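Search this site
Search
Go

Call for participants: floor-cleaning arm, shared workshop build

2020-04-06
By Yaa Kyei

The Prendeck workshop is building a low-cost arm on a wheeled base that can scrub spills off a hard floor. The base drives, the arm reaches the floor, and the control board has been stable since March. The missing part is the scrubbing itself. We are looking for people to record themselves cleaning by hand, and for one person to help with the build.

Part one: recording at home

We need 7 people with a tiled, stone or vinyl floor. Each will be lent a head-mounted camera, a memory card and a printed sheet of tasks. A session consists of cleaning small spills of tea, coffee or diluted gravy browning with a sponge or cloth, on hands and knees, at your normal pace. Do not slow down for the camera. If you usually lean on one hand, lean on one hand. If you usually swap hands halfway, swap.

Polished floors are especially welcome. Reflections from windows and strip lights confuse our stain detector, which at present marks a good share of them as spills. Stains that cross a grout line are also under-represented in what we have.

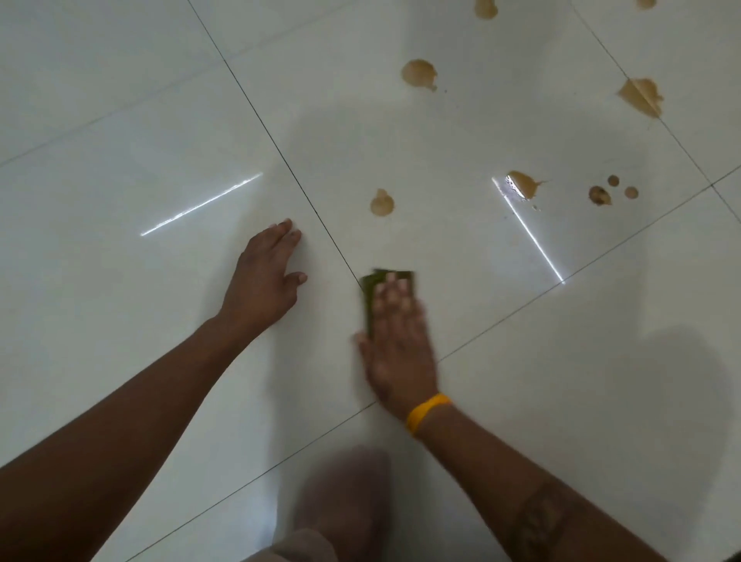 Each session should give 80 usable clips, one clip per spill. A clip is usable if the working hand stays in view from first contact with the floor until the sponge is lifted. Shadows, motion blur and knees in shot are acceptable. Other people's faces are not, so please record when the room is otherwise free. Total target for the first set is 1000 clips, including those already recorded by members.

Participants must be 18 or over and able to kneel comfortably. Anyone with a skin reaction to household cleaners should use plain water only and note this on the sheet. Materials are supplied. There is no fee, but participants may use the workshop benches free of charge for 5 evenings.

Part two: build assistant

Unpaid, evenings, working with Aníbal Grajales on the wrist joint and sponge holder. You should be able to solder, read a simple wiring diagram and file a part to fit. Experience with force sensors is useful. The current holder twists under side load and needs redrawing.

To apply for either part, leave a note for Huguette Gautier at the Prendeck front desk stating your floor type, the lighting in the room and which hand you scrub with. Build applicants should add a short account of something they have made, including what went wrong with it.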